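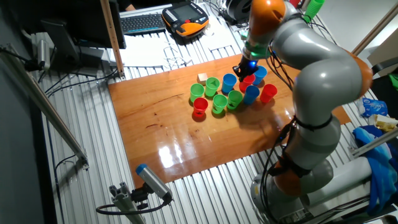

I bought the Hiebert plastic cups because I was tired of washing glasses after every single family get-together, and I've had them since November, so I think I've earned an opinion by now.

First, the colors. Mine are green, blue and red, and they're good strong colors, the kind you can spot from across the yard. Everybody picks one and sticks with it (in theory — my kids will fight over a blue cup until the end of time). I had a set from Uria before these and the colors went chalky after one summer of dishwasher runs. The Hiebert ones still look the way they did when I opened the box.

They stand up nicely, too. I keep a bunch of them out on a varnished wooden board, which is a pretty slick surface, and they don't skate around when you reach past one to grab another. I can't say the same for the tall skinny Pukton tumblers, which go over if you so much as sneeze!

Now for the stuff I don't love. They're a bit small for an adult drink with ice, so if you're a big iced tea person you'll be up and down for refills all afternoon. And they stick together when you stack them damp. I had to run two of them under hot water to get them apart, and I said some words. Dry them first, or just leave them standing out like I do.

Oh, and the sticker on the bottom leaves glue behind. A little cooking oil and a paper towel took care of it, but I had a lot of stickers to get through and it ate up most of a Monday evening.

I paid $16 at the Cumlow outlet, and I've seen them listed for $27 since. At 16 they're an easy yes. At 27 I'd probably wait for a sale, or see if you can talk a neighbor into splitting a couple of sets with you. Four stars from me, and I'd go up to five if they made a bigger size — same colors please!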